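Search this site
Enter keywords

Student projects | Robotics and automation

7 min read

Yufang Meng runs the Tuesday evening robotics class at Dovia, a training workshop that takes adult students two nights a week. Most of them have day jobs. The current group is teaching a robot arm to put clothes on hangers, and they are doing it mainly by hand, with grippers they carry around and operate themselves.

Meng didn't choose the clothes. "I gave them a list of tasks that I thought were sensible," she says. "Stacking cups, sorting screws, that sort of thing. They read the list and then Marites said, what about a shirt? And that was the end of my list."

Marites Tolentino had worked in a dry cleaner's for years before she signed up. She says the idea came from knowing exactly how boring the job was. "You pick up the hanger, you find the collar, you get one shoulder in, then the other. I could do it while talking to a customer. I wanted to know how hard it would be to explain it to something that had never seen a shirt."

It has been very hard. The class started in January with the plan of writing the movements out as a program. Fuseini Boateng, who does most of the coding, spent the first month on that. He had the arm picking up an empty hanger every time, provided the hanger was where he had told it to be.

"Then we hung a cardigan on it and the whole thing fell apart," he says. "A hanger is the same shape today as it was yesterday. A cardigan isn't. I had a file called cardigan_final and after that cardigan_final_2, and I stopped naming them after that."

Meng suggested they change approach. The students would do the task themselves, using a hand-held gripper with a camera on it, and train the arm from the recordings. The class now has 2891 of these, each one a single attempt at a single garment. Fengying Jiang keeps the log.

"I write down the garment, who did it and whether it ended up on the hanger," she says. "If it fell off we keep it, but it gets a mark. Early on we were deleting the bad ones as we went and then we couldn't work out why the good ones looked so odd. People had been rushing."

Her sister Shuzhen joined the class a few weeks later and is, by general agreement, the best operator. Asked what she does differently, she thinks it over for a while. "I go slower at the collar," she says. "And I don't look at my hand. If you look at your hand you start helping with the other one, and the arm hasn't got another one."

The fingers took some getting used to. They open and close and that's all they do, so there is no pinching a seam between thumb and forefinger or smoothing a sleeve flat with a palm. Tolentino found this more annoying than anyone. "I've got all this skill and I can't use any of it," she says. "The first night I dropped everything I touched. I went home and practised with salad tongs."

The tongs helped, she says. She has since brought a pair in for new students.

Training is run on a computer the class calls Tokari, a name it already had when they inherited it from an earlier group. It sits under a bench and is slow. A full run takes over 54 hours, so Boateng starts it on a Friday night and stays away. He has tried checking on it from home. "It doesn't go any faster," he says.

The results so far are mixed. The arm can hang a plain T-shirt more often than it can't. Shirts with buttons are worse, and anything with a hood is hopeless. It has also picked up a habit of pausing just before it lets go of the hanger, which Boateng traced back to the recordings. "We all do it. You hang the thing up and you wait a second to see if it's going to slide off. We'd never noticed. Now it waits as well, only it isn't checking anything."

Meng has told them to leave the pause in for the time being. She would like them to spend the remaining weeks on the hangers themselves, and on how the arm copes when one is facing the wrong way. Fengying would prefer to collect more button-up shirts. They had not agreed on this when we spoke, and both of them were polite about it.

There is a deadline. The class has entered the Khosravi Cup, a student competition where each team gets seven minutes on the floor and must work with garments supplied by the judges. Meng says she has no expectation of a place. Last year's group went in with a box-packing entry called Cleritik, got through the first round and then ran out of time with the lid half on.

"They still talk about the lid," she says. "I'd be happy if this lot hung up one shirt they'd never seen before."

Tolentino is aiming higher. She wants a blouse, in a slippery fabric, on a thin hanger. She has been told this is a bad idea by everyone in the class, including Shuzhen, who has tried it with the hand-held gripper and managed it two times in an evening.

"Two is enough to show it can be done," Tolentino says. "I've already picked the blouse."

The class meets again next week, when Boateng expects to have the weekend's run loaded on the arm. Spare clothing is welcome - clean, please, and no hoods. 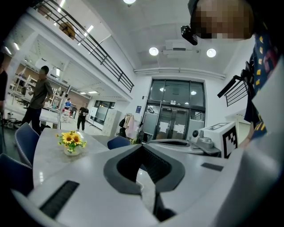 The workshop from behind one of the hand-held grippers, with the clothes rack near the doors.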